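**FOR IMMEDIATE RELEASE**

# Zedport to Open Its Zakdale Workshop to Visitors in June

ZAKDALE - Zedport will open its workshop to the public for one day in June, giving visitors a close look at how small robot arms are taught to handle everyday objects. Doors open at 10 a.m. and the last demonstration starts at 4 p.m. Admission is free.

The main demonstration is one the company has used for staff training since last year. A robot arm with a two-finger gripper picks up a small soft ball and puts it in a cardboard box. Visitors will be able to watch from the side of the table, ask questions while the arm is working, and take a turn guiding it by hand.

The company picked the ball-and-box task because people can follow it without any background in robotics. It also covers most of what a picking job asks for: finding the object, closing on it without pushing it away, lifting it, and letting go in the right spot.

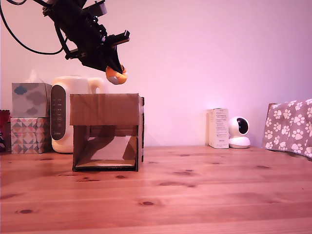
Each demonstration runs 17 minutes, including time for questions. Groups are limited by the size of the room, and visitors are asked to sign in at the front desk when they arrive. People who can't get into a session may wait for the next one or start with the other stations, which don't need a sign-in.

Those stations include a bench where visitors can handle gripper fingers of different shapes, and a screen showing recorded attempts at the same task, both good and bad. Zedport staff will also explain how the company stores and labels its recordings. The workshop holds 4000 of them so far, all made on the Zakdale site.

The open day is being held with two local partners. Correia, a packaging supplier, is donating boxes for a children's building table. Avari, a training provider, will have staff on hand to talk about its evening course in basic machine maintenance. The course has 60 places and takes new students in the fall.

"People tend to ask how fast it goes or how much it can lift. What I'd like them to look at is the moment before the fingers close. A soft ball will roll if one finger gets there early, and then you have to start over. We spend a lot of our time on that half second, and it is the part I enjoy showing to visitors the most. If you stand close to the table you can follow it easily."

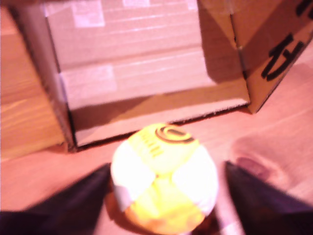

**Dagim Tamiru**
Demonstrations Lead, Zedport

Tamiru will run the morning sessions and give a short talk at 1 p.m. on how a new task gets set up, from the first trial by hand to the point where the arm works alone. The talk is meant for a general audience. Teachers who would like to bring a class can write to the company ahead of time and ask for a separate session before the doors open to the public.

The last public event at the workshop drew 700 people over a weekend, and lines for the hands-on table were long in the early afternoon. This year there will be a second hands-on table, and the company has moved the sign-in desk closer to the entrance. Visitors who want a short wait should come before noon.

Children are welcome at all stations. Anyone under 12 needs an adult with them to guide the arm. Long hair should be tied back and loose sleeves rolled up at the hands-on tables. Staff will stop the arm between turns, and visitors should keep their hands off the table until they are told it is clear.

The workshop is on the ground floor and has step-free access from the parking lot. Street parking is also available, but spaces fill up early. Food and drinks aren't allowed in the demonstration room - there will be a seating area outside with coffee, water and snacks for sale.

Photography is allowed at every station. Reporters who would like to film a full session or speak with staff are asked to contact the press desk in advance so that a time can be set aside, preferably between 9 and 10 a.m.

**About Zedport**

Zedport builds and tests small robot arms for light handling work. The company is based in Zakdale, where it runs its workshop and training room.

**Press contact**

Press Desk, Zedport, Zakdale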